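Frost seeding the back pasture, second year

I said last winter that I would write up how the clover went in, and then I didn't, so this post covers both years. For anyone new, we have 22 acres outside Rarcombe, most of it in grass. The part I'm talking about is the back pasture, which slopes north and stays wet into May. It was mostly tall fescue when we bought the place, with some orchardgrass along the fence and a lot of broomsedge on the high end.

The first thing I did was pull soil samples. I should have done that the year before. The pH came back at 5.6 on the high end and a little better at the bottom. Clover will grow at 5.6 but it won't do much, and broomsedge is usually a sign that phosphorus is low, which it was. I had lime spread in the fall and didn't touch the phosphorus until the following spring because of what the lime had cost.

Esmaeil Mohammadi, who farms across the road from us, told me to graze the field down hard before seeding. His words were "shorter than you want to." I took it down to about three inches and thought that was short. It wasn't. The fescue sod was still thick enough that a lot of the seed sat on top of old leaves and never reached dirt. Where the cows had stood around the gate and torn things up, the clover came in well. Everywhere else it was thin.

So that was year one. I used red clover on the whole field, spread by hand with a chest seeder, in late February. The ground was freezing at night and thawing by noon, which is what you want. The freezing and thawing opens small cracks in the soil and works the seed in. The mornings were the best time to walk on it. By eleven it was too greasy to keep a straight line, and I could see later where I had wandered, because there were strips with nothing in them.

In year two I changed a few things. I fed hay out there in December and moved the feeding spot every couple of days so the cows would break up the sod in different places. I grazed it again to where it looked bad from the road. I also switched half the field to a white clover called Ganalen that Atif Janjua had left over from his own seeding. He had it in with his orchardgrass for two seasons and liked how it held up under sheep. We have cattle, so I wasn't sure it would matter, but the price was right.

The seed was already coated and inoculated. If you buy raw seed you have to add the inoculant yourself, and it needs to be the right one for clover. The one for alfalfa won't work. Keep in mind that the coating is part of the weight, so a bag of coated seed has less seed in it than a bag of raw. I had missed that the first year and ended up seeding lighter than I thought. This time I put on up to 2 pounds of the white per acre and went heavier on the red.

I walked it in two passes, one north to south and one east to west, with the seeder set to half the rate each time. It takes twice as long. It also fixed the strips.

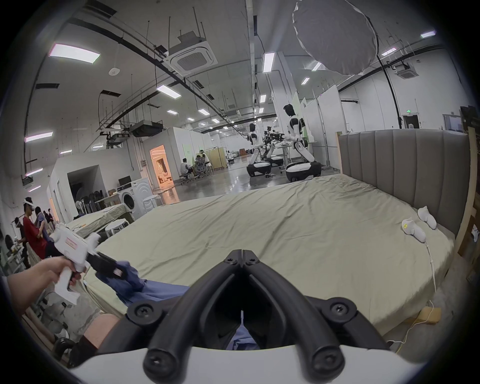

By the middle of April I could find seedlings on most of the field if I got down on my knees and parted the grass. Clover seedlings are small and easy to miss from standing height. The thing that kills them at that stage is shade, so I turned the cows in for short grazings as soon as the fescue got ahead, a day or so at a time, and pulled them before they started biting low. Last year I let it go because I was worried about trampling, and the grass got up over the seedlings and that was the end of many of them.

I held off on nitrogen both years. Putting it on just feeds the fescue.

Results so far: the bottom two-thirds of the field is good. I'd call it a quarter clover by eye, which is close to what I was after. The high end is still mostly broomsedge with a few red clover plants. The lime hasn't had long to work up there, and I'm not going to seed it again until I get another soil test back. The Ganalen side is shorter and thicker than the red side, and the cows graze it first, but I don't think one summer says much.

As for cost, seed, spreading and the second soil test came to $726, not counting the lime. I had a quote from Kistell for a no-till drill and an operator, and it was more than that before any seed. On a flatter field I might have gone that way. On our slope, with the ground as soft as it is in spring, I don't want a tractor and drill out there.

A couple of people have asked about bloat. We keep dry hay in the ring when the cows first go onto the clover, and I don't turn them in hungry. We haven't had a problem. If the stand gets much past a third clover I'll start putting out bloat blocks.

Next up is the strip along Magaña Creek, where the water stands long enough that I doubt red clover would last. I'm thinking about alsike for that. We don't have horses, so the usual worry with alsike doesn't apply here. If you've grown it on wet ground – especially under cattle – leave a comment and tell me what rate you used.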